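Speaker notes – Can machines do the chores yet?
Skatgate Centre for Applied Automation, January members' session
Running time: 28 minutes, plus questions

1. Opening (slides 1 to 3)

Welcome members and guests on behalf of the Centre. Acknowledge Polix for the use of the hall and the projection equipment.

State the question directly. Members have asked whether machines are ready to take on household and shop-floor chores such as clearing a counter, sorting fasteners, folding towels and loading a dishwasher. The Centre's position is that some of these tasks are within reach under controlled conditions, and that very few are ready for an ordinary home or a small workshop.

Note that the talk does not cover vacuum cleaners, lawn mowers or conveyor-fed packaging lines. These are established products with their own standards.

2. What is meant by a chore (slides 4 to 6)

A chore is a task that most adults can do after being shown once, or without being shown at all. It is usually done in a place that was not set up for it. The cutlery drawer is half open, the tea towel is under the bread board, and the person doing the work adjusts without remark.

Industrial automation has taken the opposite approach for decades. Parts arrive in the same position and orientation, and guarding keeps people out. Members who run press brakes or pick-and-place cells will recognize this arrangement.

Pause here for a show of hands: who has a robot on the floor at present, and who has had one and taken it out? Allow time for both answers. The second group is generally the more useful to hear from.

3. The Strobel kitchen trial (slides 7 to 9)

Summarize the trial in plain terms. Strobel set up a counter with dishes, a rack and a sink, and asked a single arm to clear the counter into the rack. The arm was given 300 attempts. Results were good with mugs and bowls and poor with flat plates, which have to be tilted at the rim before they can be lifted.

Emphasize the following:

Attempts were stopped whenever a person had to step in. The published success figure therefore says nothing about how long a person must stand nearby.

The dishes were all of one pattern. Mixed crockery was left for a later phase.

Do not be drawn into comparing Strobel's arm with other makes. The Centre does not endorse suppliers.

4. The Liseck parts bench (slides 10 to 12)

Liseck's work is closer to the interests of shop owners. The task was to sort mixed brackets and spacers from a shallow tray into bins at the end of a shift. The bench ran 500 picks under supervision. Parts lying apart from one another gave little trouble. Parts nested together or lying against the tray wall accounted for most of the stoppages.

Mention cost only if asked. Liseck has released no figures, and the Centre should not estimate them. If pressed, the fair reply is that fixtures, guarding and staff time belong in any comparison alongside the arm.

5. Work on the bench today (slide 13)

Leave this slide up for at least a full minute and let the audience look before speaking.

Points to make: the pieces are small coloured blocks in simple shapes – stars, cylinders, a heart, a cube and others – set out with clear space between them on a pale wooden board. The finger of the gripper is at the blue triangular prism. Picking and placing pieces of this kind is the foundation of every task described so far. A machine that cannot tell the red star from the red cylinder cannot be expected to tell a dessert spoon from a teaspoon.

Ask the audience what would change if the same pieces were heaped in a bowl. The answers usually lead into the next section without further prompting. 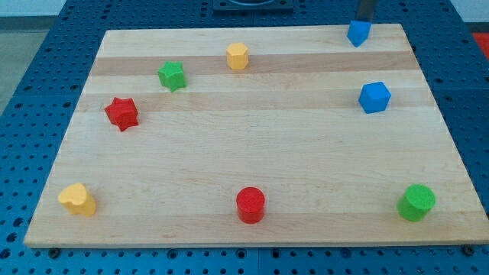

6. Where the difficulty lies (slides 14 to 16)

Contact. People find the edge of a plate by touch and correct their grip as they lift. Many machines rely chiefly on cameras and have limited feeling at the fingertips.

Clutter. Objects that touch, overlap or hide one another remain the main cause of failure in both trials.

Recovery. A person who drops a fork picks it up. Most current systems need to be told that the fork has been dropped. Members considering a purchase should ask to see this demonstrated, with their own parts if possible.

7. Advice to members (slide 17)

The Centre suggests that members choose one dull, frequent task, write down how it is done now, and record stoppages over six weeks before speaking with any supplier. The recording sheet is on the Skatgate members' page – printed copies are at the registration desk.

Close by inviting questions. Please repeat each question into the microphone for those attending remotely. Questions on workplace safety law should be taken in writing and referred to the Centre's office.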